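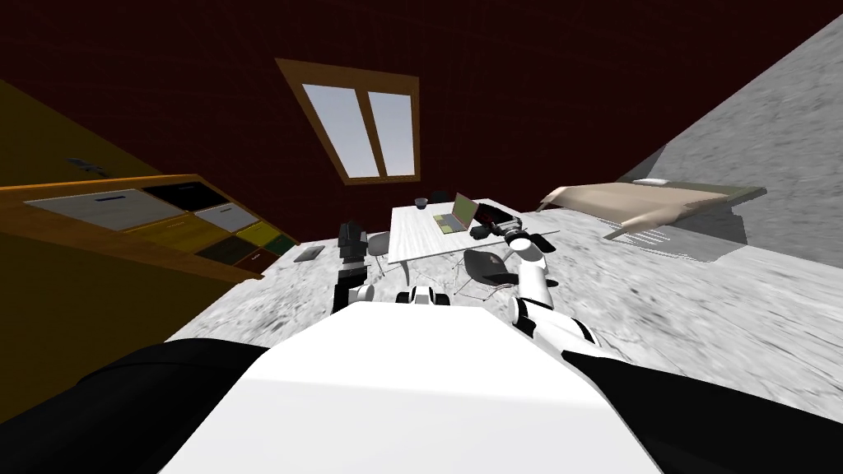

The kitchen at the back of the Wollstead bakery is already warm when I come in at a quarter to six in the morning, and the woman who runs it has her arms in a tub of rye dough up to the elbow. She tells me to help myself to coffee and to mind the cat, who isn't supposed to be there.

She has been baking in Flurville for most of her adult life, and before that she was, in her own words, "a very bad bookkeeper for a very patient lumber yard." The change came when her aunt broke a hip and needed someone to look after the ovens for a few weeks. "I said I'd do it till July," she says, laughing. "I didn't say which July."

Her aunt's recipes were written on the backs of feed receipts, and most of them left out the amounts. One for seed bread simply says "flour, the usual." She spent her first winter working out what the usual was, and the family ate the results (the dog did too, when the family couldn't). "I made bricks. I made a loaf you could have propped a barn door open with. And my aunt would sit there with her leg up on a chair and say, well, it's nearly bread."

These days she bakes 100 loaves on an ordinary morning, with rolls on top of that when the school in Wimemley has one of its suppers. The rye is the one people drive over for. It takes two days from start to finish, and she won't be hurried about it, even by the hotel at Parry, which once asked her for a double order by the next afternoon. "I told them they could have it the day after or they could have crackers. They waited. They were very nice about it, and they still order."

I ask about the starter, which she keeps in a blue crock under the stairs, and she wipes her hands before she answers. It came from her aunt, who had it from a neighbor, and past that the story gets foggy. Somebody in town swears it is 53 years old. She thinks that might be right, though she doesn't much mind either way. "It's fed every day, so really it's as old as yesterday's flour. But people like a number, don't they?"

The first customers start tapping on the glass before the sign is turned around, and she lets them in anyway, floury apron and all. One of them wants to know if there are any cinnamon twists, and there aren't, and there is a good deal of talk about when there might be.

Has she thought about slowing down? She has, a little. Her niece comes in three mornings a week now and has taken over the rolls. "She's better at them than I am, and I've told her so, and she's asked for a raise," she says. "So I'm thinking about that too."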